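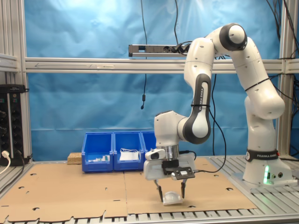
Figure 2. The shared workshop cell during a pick of a translucent plastic part. Cardboard sheeting covers the slotted aluminum platform; the three storage bins stand behind the gripper.

3.2 Construction of the Cell

The cell was built in the shared workshop at Jallby, where members rent bench space by the month and the larger tools are held in common. The design had to meet the rules of that workshop. No fixture may be bolted to the floor, all power must be switched from a single point at the bench, and any member trained on the equipment must be able to clear the work surface without tools.

The enclosure is a frame of aluminum extrusion with a post on either side and a crossbar behind the arm. The extrusion was cut on the workshop saw and joined with standard corner brackets. The frame carries no load from the robot. It serves to hold the power supply, the cables and the backdrop, and it marks the boundary that other members are asked not to reach across while a run is in progress. The first version of the frame, assembled in January, had no crossbar, and the posts moved whenever a cable was pulled. The crossbar corrected this and also gave a convenient place for the power strip.

The arm is a Franka Emika unit fixed to a metal mounting plate at the right of the bench. This placement leaves the center and left of the platform open to the tool. A mount at the rear of the platform was tried first and was abandoned when the arm was found to block access to the bins in several of its resting positions. Moving the base required the joint limits in the Kodano control scripts to be set again, and all poses stored before the move were discarded.

The gripper carries a small wrist-mounted camera unit on the front of its housing, with a second sensor module held forward on a black bracket. The bracket was revised twice by Mwajuma Shirima. In the earlier forms the module came too close to the fingers when tall items were handled. The cable from the gripper is led back along the arm with enough slack for full rotation of the wrist.

3.3 Work Surface and Backdrop

The bare slats of the platform proved unsuitable for small parts. Thin items fell between the ribs or came to rest at an angle that the fingers could not approach. Flat cardboard was therefore laid over the slats in separate sheets that meet near the middle of the bench. Cardboard was chosen over rubber matting on grounds of cost and ease of replacement, and worn sheets are changed by whichever member is on duty. The seam between sheets has a small effect on parts that slide, and parts are not placed on it at the start of a run.

A light blue fabric is hung behind the frame to hide the rest of the workshop from the cameras. It was not ironed or stretched. Noman Jadoon compared results with the fabric hung loose and pulled flat and found no difference that would justify a rigid panel.

3.4 Trial Procedure

The parts were supplied by Prorkach and Villalobos from surplus stock and were not sorted beforehand. Each run began with one part placed by hand on the cardboard. The arm then moved above the part, lowered the open fingers to either side of it, closed, lifted, and carried the part to a bin. A run was counted as complete when the part was released inside the bin.

The first series comprised 112 runs, of which 104 were complete. The remaining runs ended with the part slipping from the fingers during the lift. Rounded parts accounted for most of these failures, and the closing height was lowered before the second series began.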